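Ekell Orchard Gin, Small Batch

If you've been following us for a while, you'll know how long we have waited to put this one on the page! Ekell is a soft, rounded gin from the little still house at Rutdale, made with apples from the October picking, juniper, and a touch of lemon peel (go easy on the tonic, it really doesn't need much). This batch came to 778 bottles, and 171 of them are ours to sell.

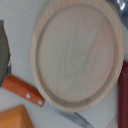 Hashini Bandara

I first tried it neat, which I almost never do with gin, and then had to go back for a second small glass to be sure. You get the apple right away, then something a bit like fresh hay, and the juniper comes along at the end and stays a good while. My sister likes it over ice with a slice of pear, and I've come around to her way of thinking.

Bottle number is handwritten on the back label. Adult signature required on delivery, and we can't ship to every state, so please check the list before you order.

Also from Rutdale: Emham Dry Gin, Nazarenko Rye Vodka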